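Last updated: June 18, 2019

So I finally got to the Kováčik open day! I'd been meaning to go for years (it's only 17 minutes from my sister's place, no excuse really) and this May the dates lined up with our visit, so off I went with Inès Guillot from my weaving group, who drove, and who had packed enough sandwiches for a bus tour.

If you haven't heard of Kováčik, they're a small towel mill. They weave, dye, hem and fold everything on the one site, and once a year they open the doors and let people like me wander around asking silly questions. You park in the field behind the dye house and walk up past the loading dock. Wear proper shoes. I wore sandals and had gravel in them by the time we'd signed the visitors' book.

Our guide was Miloslav Zeman, who has been there since he left school and talks very fast. The weaving shed is LOUD. They hand out foam earplugs at the door and you need them, so most of what he told us in there went straight past me, but I did catch that a terry loom runs two sets of warp threads, one kept tight and one let go slack so it gets pushed up into loops. I've woven flat cloth at home for ages and never quite understood how the loops got there. Inès says she knew. I have my doubts.

After that came the dye house, warm and a bit whiffy, with a whole wall of shade cards. I could have stood there all afternoon. They keep 269 colours on file, plenty of them greys, and Miloslav told us the greys are the ones customers send back the most.
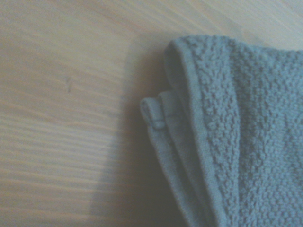
My favourite stop by a mile was the folding room at the far end of the building. It's quiet, there's good light, and you're allowed to touch things! Štefánia Murín runs it and she had us feel for the difference between the pile and the hem with our eyes shut, which sounds daft but works. The blue-grey one has that smooth woven border curling round the outside of the fold, flat as tape next to all the bumpy loops, and once you've had it pointed out you start looking for it on every towel you own. She likes a soft fold, with the edge left to roll over. I've always gone for sharp corners at home, and she told me quite firmly that I was squashing my loops. Fair enough.

Then we all had a go. You get seven towels and a clear bit of bench, and Štefánia comes along and prods your stack. Mine leaned. Inès's was lovely and she has mentioned it several times since.

Tea was in the canteen, a gold coin in the tin, with a very good poppy seed slice. We sat with a retired upholsterer called Iñaki Aranda who'd driven roughly two hours to get there and was mostly interested in the boiler. He and Miloslav disappeared to look at it and we didn't see either of them again.

The seconds shop is through the canteen. Take cash, the card machine was down. I bought bath towels in the Skirno range (heavier, slow to dry, gorgeous) and a couple of Skirno face washers for my sister. Inès went for a bath mat and then went back for another one.

Toilets are by the front office, there's a ramp into the folding room but steps down to the dye house, and dogs have to stay in the car park. They've said it'll be on again next May, and you book by ringing the office.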